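Clearing off the white table

Monday, November 8, 2021

I put this off for most of October. The white table had turned into the place where everything landed: mail, two mugs, a tape measure, the box from the Vunby order I kept meaning to break down. On Saturday I took all of it off and started over.

The table itself is nothing special. I bought it secondhand for $30 and it has held up fine. White was a bad choice for anyone who drinks coffee, but it does make you notice dirt, so I wipe it more than I would a dark one. I used dish soap and warm water first, then a cleaner from Flavau on the ring marks. Two of the rings came out. One is still faintly there if the light is low.

Sorting took longer than cleaning. I made a pile to keep, a pile to move to the closet, and a bag for trash. The bag filled up first – mostly packaging and old receipts. I found a Ukard gift card with $2 left on it, and the instructions for a lamp I gave away years ago.

My rule now is that something only goes back on the table if I use it there every week. The small black stand with the round base passed. It doesn't take up much room, and the disc sits flat, so it stays.

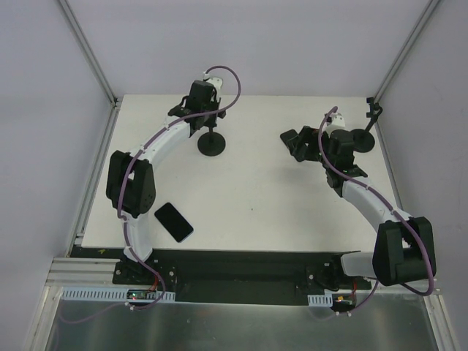
The drawers are next. I have a set of dividers from Prokopenko that I never opened, and I want to see if they fit before I buy anything else. I also need to do something about the cords, which are all in one shoebox at the moment – chargers, extension cords, a couple I can't identify. I'll probably start on that next weekend if it rains.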